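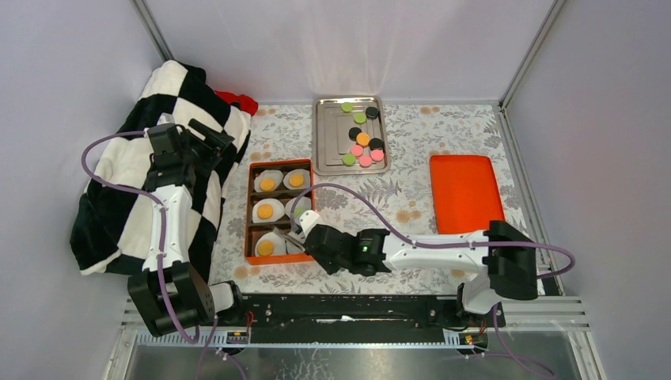 Morena Ruggiero objected, on reading an early draft of this section, that we were describing a cable fault as if it were a control fault, and that the two would need different fixes. The objection was fair, and we have reorganized the section in response. We now separate the electrical event, which is short and often harmless, from what the controller does afterward, which is where the safety concern lies.

5.3 Silent hold during compartment tasks

We use the term silent hold for an event in which one or more joints of an arm stop following new targets while the rest of the system continues to run. No error is raised to the operator. The affected joint stays at its last accepted position under torque, and the other joints keep moving toward theirs. In free space the result is a distorted path. When the gripper is inside a compartment, the same event can press the finger tips against a wall or against the object being handled.

Figure 1 shows the Juko bench during a compartment task. The right gripper is reaching down into the lower right compartment of the orange box, next to one of the toy eggs, and the left gripper is over the checkered blanket. In this position the long forearm segment of the right arm is close to horizontal, and the cable on that side runs along the top of it and loops upward over the box area. On the left arm the cable leaves the gripper in a wide arc before it returns along the upper arm, secured in places by clips.

We consider the reach into the box the least favorable posture in the task set. The forearm is extended, the wrist is low, and the clearance between the fingers and the compartment walls is small. A wrist joint that stops responding here has almost no room in which to fail safely.

5.3.1 Detection in the logs

The main collection run comprised 1,719 episodes. The firmware was frozen on 1 May 2021, before the run began, and was left unchanged until it ended. Joint targets, measured positions, and motor current were written by the Brillik logger at the control rate. Bus status was also written, but only when it changed, and this turned out to be a weakness. A short dropout that cleared before the next status check left no entry at all.

We therefore searched for silent holds indirectly. An event was marked when the target for a joint moved by more than the tracking tolerance, the measured position stayed constant, and the reported current repeated the same value over consecutive samples. The last condition matters most. A joint that is truly blocked by contact shows a rising and slightly noisy current. A joint that has dropped off the bus shows a perfectly flat one, as the logger repeats the last value it received.

The search separates the two cases well when the dropout is long. It does less well with short ones, where a few repeated samples may occur by chance while the arm is at rest. We excluded any interval in which the target was also constant, and so we will have missed dropouts during pauses. These are of little interest for safety, provided that the joint is back on the bus before the next motion starts.

Most of the marked events lasted up to 300 ms and cleared without any action by the operator. In two episodes the hold persisted until the operator pressed the stop switch. Both occurred on the right wrist during a reach into the box. No one was hurt. In one of them a finger tip was bent and the gripper had to be replaced before collection could resume.

5.3.2 Cause of the dropout

Both persistent events were reproduced at the Caputo workshop with the arm removed from the bench. With the forearm extended and the wrist pitched down, a light pull on the cable loop was enough to interrupt communication. The connector passed a continuity test at rest and failed it only under side load. Visual inspection showed nothing wrong with the housing. The crimp on the data line was loose, and it moved inside the shell when the cable was pulled across the connector face.

The service record lists the harness as replaced in November, using a slightly shorter cable than the original. The shorter cable reaches every posture in the task set, but has less slack at full extension. We did not test whether the original length would have avoided the fault with the same loose crimp, and we make no claim on that point.

5.3.3 Behavior after the dropout

On reconnection the servo accepts the current target at once. If the target has moved far from the held position, the joint travels the whole difference at its maximum permitted speed. We regard this recovery motion as the more serious hazard. A person who sees an arm standing still may reach in to free an object, and the arm may then move with no warning.

The indicator on the wrist housing gives no protection against this. It is lit green in Figure 1, and on the test bench it remained green throughout every dropout we induced. It reports that the servo has power and says nothing about the state of the data line. Operators had been reading it as a sign that the arm was healthy, and our own written procedure encouraged them to do so. That line has been removed.

5.3.4 Changes made

The controller now compares a sample counter from each servo against its own clock. If the counter fails to advance, all joints on both arms are commanded to hold, and the episode is closed with a fault code. Stopping both arms is deliberate. In blanket and handover tasks the arms may be holding the same object, and stopping one alone could drag it.

After a fault, targets are reset to the measured positions before motion is allowed again, which removes the recovery jump. The operator must clear the fault by hand. The harness was refitted with the original cable length, and a clip was added near the wrist so that side load is carried by the clip and kept off the connector.

The same change was applied to the second bench at Clollevier, where no silent hold had been reported. Its logs have the same gap in bus status as ours, so the absence of reports there should be read with caution. Episodes containing a marked event were kept in the released data with a flag, and they are excluded from the training results in Section 6.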